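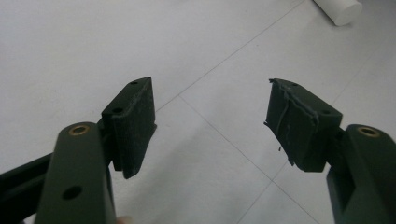 The Julumcombe Hand Kit is a pair of hand-held grippers sold by Bachmann for recording manual tasks that a robot arm will later repeat. An operator holds one gripper in each hand and works at an ordinary table. The kit was released in May and replaced the single-handed Sostar model.

Design

Each gripper has two fingers driven by a linkage of rounded arms. The pivots run in brass bushings. Pad blocks are screwed to the fingertips and can be changed with a small screwdriver. Bachmann supplies them in bare plastic or with a soft black facing. The bare pads are the standard fit and the faced pads are sold in sets of 30.

The fingers open to 87 mm. A camera on each gripper looks out past the fingertips, so the pads stay in view during a task.

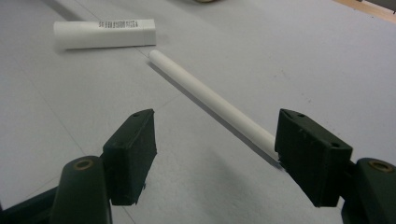 Open gripper at a white rod, with a white tube farther back on the table.

Use

The maker recommends starting with light, rigid items such as tubes, cups and pens. Tasks with both hands, including passing an item from one gripper to the other, are covered in a separate section of the manual. Printed labels can be recorded along with the item, but small type is often too blurred to read.
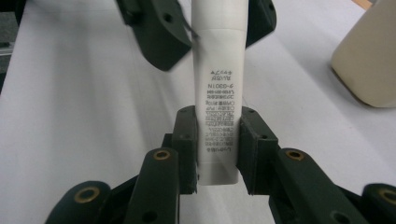
Pads and wear

Pads are treated as consumables and are not covered by the warranty. The soft facing gives more hold on smooth items but wears sooner. It can tear and peel at the edges, and Bachmann advises checking it after every 300 grips. Bare pads are rated for longer use.

Service

Skistgate handles repairs and offers a rental plan limited to 400 recordings per term. Bushings and link arms are stocked as spare parts. Software updates for the Sostar ended on 25 December 2021.

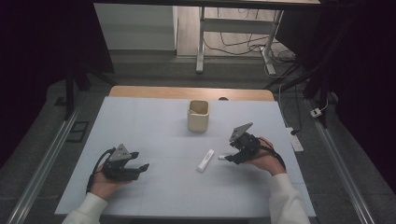 Two grippers in use over a matted table with a small square cup.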